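Toy library in Fledside to stay open after rent is agreed

The toy library in Fledside will stay in its building on the market square for another seven years. The town council and the library signed the new rent agreement in October, after a long summer in which parents did not know if the doors would close.

The library lends toys to families in the same way as other libraries lend books. It has 680 members and more than 1,000 toys, from wooden trains to play kitchens. A family pays 10 pounds a year and can keep each toy for three weeks.
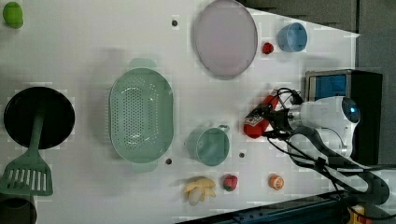
Under the old agreement the rent would have gone up each spring. The new one keeps it at the same level until the end, and the council will also pay for repairs to the roof. "We asked for five years and we were given seven," said Trudy Faulkner, who manages the library. "I had to read the letter two times."

Play food and small pots and pans are still the most borrowed things, according to Ms Faulkner, and there is often a waiting list for them before the school holidays.

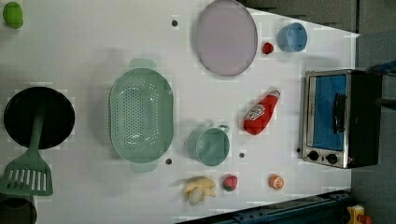

Can families from outside Fledside become members?

Families from the villages nearby can join from the start of next month, for the same yearly price. They need to bring a letter or a bill with their address.

Opening hours will change too. The library will open until 7 in the evening once a week, which was a wish of many parents who work during the day. Anayeli Serrano, a mother of two, told us that until now she had to send her sister to return the toys – and her sister always came back with the wrong puzzle. 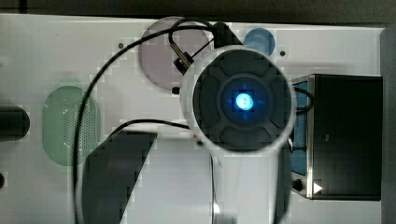 The council has put one condition in the agreement. The library must make its entrance wider, so that double pushchairs and wheelchairs can pass without help. Builder Welington Mendonça will begin the work after the winter, and during that time members can use the side door in the lane.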